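Does Firing the Coach Help? A Look at Mid-Season Changes in the Forley League

Final project report, Sports Management

1. The question

Every season a few soccer clubs fire their head coach before the schedule is finished, and every time the local paper says the team needed "a spark." I wanted to find out if the spark exists. My starting position was that it mostly doesn't, and readers should know that before they look at my results.

2. What I used

I worked from the match reports in the Forley league archive, which holds 3955 games. Most of that was no use to me. I only wanted clubs that changed coach between August and the last month of the season and then kept the new one for at least 10 games. A caretaker who lasts two weeks tells you very little.

For each change I compared points from the 10 games before the firing with points from the 10 games after it.

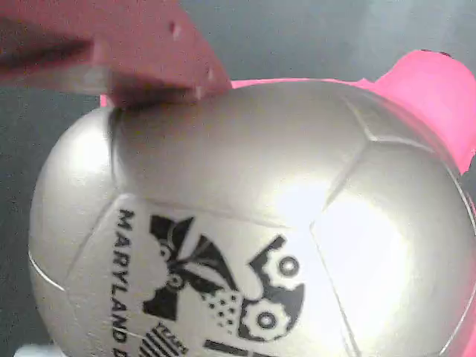

The obvious problem is that clubs fire coaches when results are at their worst. A team that has lost five in a row will probably do better over the next 10 games with anyone in charge, including the person it just let go. So I also looked for clubs that had an equally bad run and did nothing. Few of the reports I read mention these teams at all.

3. What I found

Clubs that changed coach did improve. So did the clubs that stood still, and by nearly as much. The gap was small enough that I wouldn't bet on it.

Durkano is the case everyone brings up. They fired their coach, won three straight and were praised for being brave. All three wins were at home against teams in the bottom half, and the following month was as poor as anything before it. Vrabec had the same kind of slump, kept their coach and finished one place higher than Durkano. I don't think that proves patience works either - it is one club.

Club statements were less helpful than I expected. They talk about "a new direction" and "mutual agreement," and I could not match any of those phrases to a change in lineup or style of play.
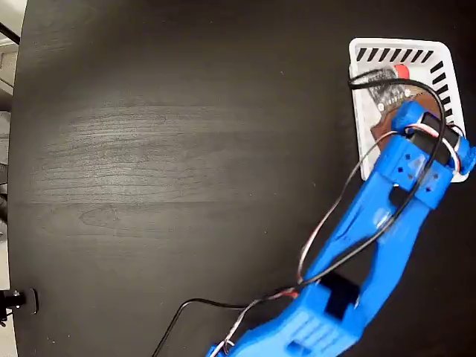 4. Problems with this report

The archive doesn't record injuries, transfers or how much the club paid to end a contract. Vulum, for example, signed two forwards in the same week as their new coach, and I have no fair way to split the credit. I left them in, which probably flatters the firing side a little.

Ten games is also a short stretch. With 100 it might look different, but hardly any coach in this league gets 100.

I would also like to know who made each decision. In several cases it was never stated, and the clubs I wrote to did not reply.

Submitted March 1, 2018

Contact the department | Copyright 2018 | Back to top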